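Stemero room-tidying set: setup and care notes

Welcome, and thank you for reading before you plug anything in! These notes cover how Erlinda Enriquez and I look after the two-armed machine at Brurville – mostly grippers and cables. Both arms should reach the bin without leaning on it.

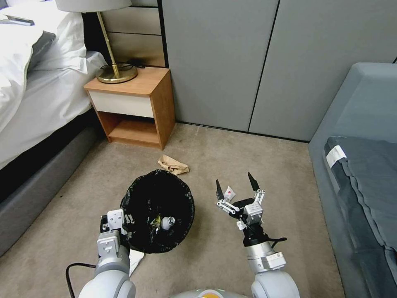

Left gripper at the rim of the lined bin, right gripper open.

Fingertips get checked every 100 runs, and we swap them after 3000 whether they look tired or not (Erlinda is firm on this). Thin, folded things show up a worn tip soonest.

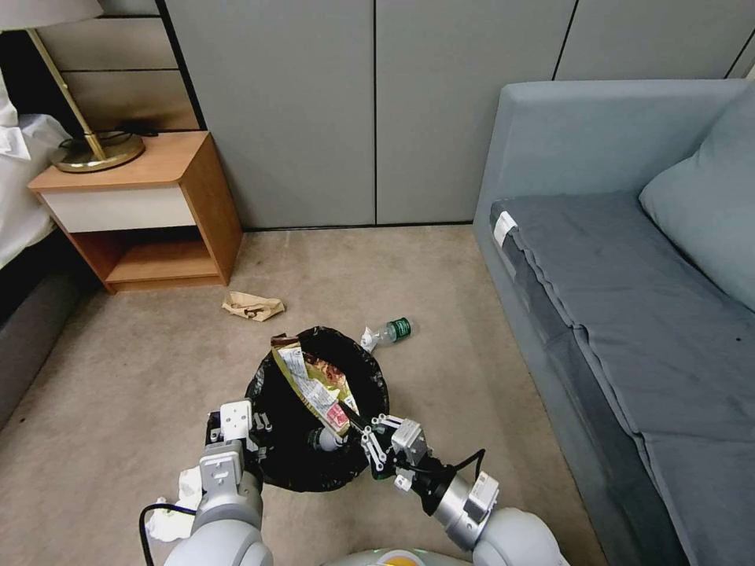 Cable slack is the other thing to watch, and I do go on about it. Turn each wrist slowly through its full travel with the power off, then look for rubbing. The loop running from the right gripper back along the arm, as it does while holding the snack wrapper, is the one to feel along with your fingers. Spare ties are in the Abella box.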